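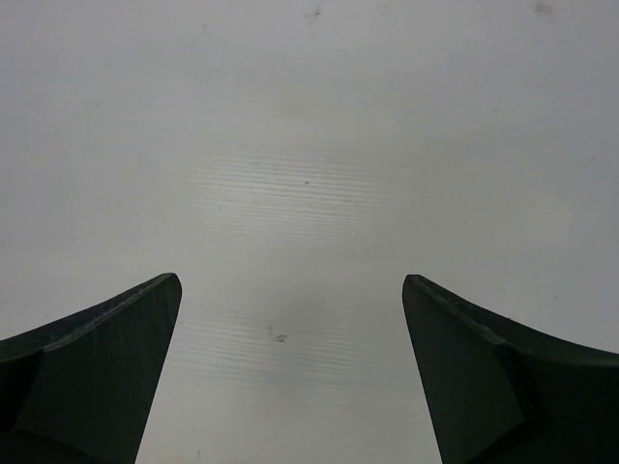

White on white, with a touch of gray: the plain tabletop look.

Living With a White Table
By Henrike Tiedemann

I grew up with a brown kitchen table. Brown hid everything! Gravy, pencil marks, the ring from my father's coffee cup, all of it sank into the general brownness, and we wiped it down after supper and felt like clean people. So when I went shopping for a new table last March, I did the grown-up thing and bought a white one.

By breakfast the next day I knew every crumb by name.

White shows toast. It shows tea, newspaper ink, and the blue that comes off new jeans if you perch on the edge while you're on the phone (I perch, I'm sorry, I was raised by perchers). It also changes color all day long. Mornings mine goes a bit blue, by late afternoon it's almost gray, and under the kitchen lamp it turns the shade of vanilla pudding. My neighbor Gerd Rothe came over to look and asked if I'd swapped it for another one.

I took my troubles to Dennis Inskip, who refinishes furniture at Brellero and has strong feelings about sponges. The rough green side is banned in his shop. "You'll get the stain out and you'll get the shine out with it," he told me, "and then you'll be back here asking about the dull spot." He likes a soft cloth, warm water and one drop of dish soap, and then a second cloth to dry. I'd been skipping the second cloth for months, and those streaks I'd blamed on the table were mine.

Matte or glossy is the other big question, and people get heated about it. Glossy wipes clean faster but shows fingerprints the minute you sit down. Matte is kinder to the eyes when the sun comes in, though pencil does like to settle into it. I went matte, and a plain white eraser has moved permanently into my silverware drawer.

Would I buy white again? I think so. Lemons look wonderful on it, and so does a cheap blue bowl, and I lose my reading glasses a lot less than I used to. The mail still piles up, but at least I can see it's the gas bill. I've put a cushion on the radiator for perching.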